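Hi Eulalia,

You asked for something readable this time instead of the spreadsheet, so I'm just going to write it the way I'd tell you over coffee. It's the second report on the Vorstead computer reuse grant and it runs from July up to today, December 14, 2023.

The big news first: 762 machines have come through the door! I had that down as a number for the end of next year, so you can imagine how the storeroom looks (Ximena has started stacking towers along the hallway, and I've promised her they'll be gone before the holidays). Most came from the Grukwood offices when they closed two floors, and the rest arrived in small batches from schools and a dental clinic.

**What we do with them**

Every tower gets the same treatment. Side panel off, dust out, then the parts come out in a set order: drives first, then expansion cards, then memory, then the processor. Whatever is good goes on the shelf with a label, and whatever isn't goes to Sosa for metals. Santino rewrote the order over the summer after we kept losing track of which drive had come out of which case, and now the drive goes straight into a tray next to the machine and stays there until the paperwork matches. It's slow for the first few and then you stop thinking about it.

The towers with the blue tabs and latches inside are everyone's favorites, by the way. So much of it is meant to be opened by hand, and the drives sit in their own little carriers. I wish every maker did it that way, because the slim office models we got in September are a misery (screws under stickers, screws under other screws).

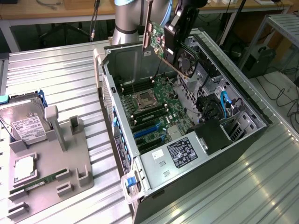
Expansion cards have turned out to be worth more of our time than I budgeted for. I'd written them off in the proposal as "misc." and that was a mistake. The ones with their own fan need a proper look before they go on the shelf: does the fan spin freely, is the bracket straight, is there anything nasty on the contacts? Amancay built a small test bench for them out of 2 of our own rebuilt towers, and she now has a shelf of cards she trusts and a box of cards she doesn't. We've had requests for the good ones from the community college, who want them for a drafting class.

Processors are still where we're most nervous. Pins bend if you so much as breathe wrong, and the retention frame has to be opened gently and closed again afterward so that the empty socket doesn't get knocked about. I'd like to put a half day of training into the next period just for that. It would cost very little and I'd sleep better.

**Money**

We've spent less than planned on tools and more on shelving. There's 3,000 dollars left in the equipment line and I'd like your okay to move it over to storage, mostly for lidded bins and anti-static bags. The Alent quote is attached. They've held their price until the end of January, so an answer before then would be wonderful, but I know how your calendar gets.

**Things that didn't go well**

The data wiping fell behind in October. We had one station doing all of it, and when that station went down we had a pile of drives sitting in a locked cabinet with no way to clear them. There are 4 stations now and the pile is gone, but it did hold up deliveries to the library and I should have told you at the time. Wenceslao at the library was very gracious about it.

We also still don't have a good answer for power supplies. They're heavy, people don't want them, and I'm not comfortable handing out old ones without a load test. For now they stay in the machine if the machine is being rebuilt, and go to Sosa if it isn't. If you know anyone who tests these in quantity, please send them my way.

**Next up**

Clearing the hallway, the processor training, and getting the college its cards. I'd also love to have you come by once the new shelves are in. Mornings are best, and the side door is the one that opens.

The inventory and receipts are in the shared folder, same place as last time.

Warmly,
Leticia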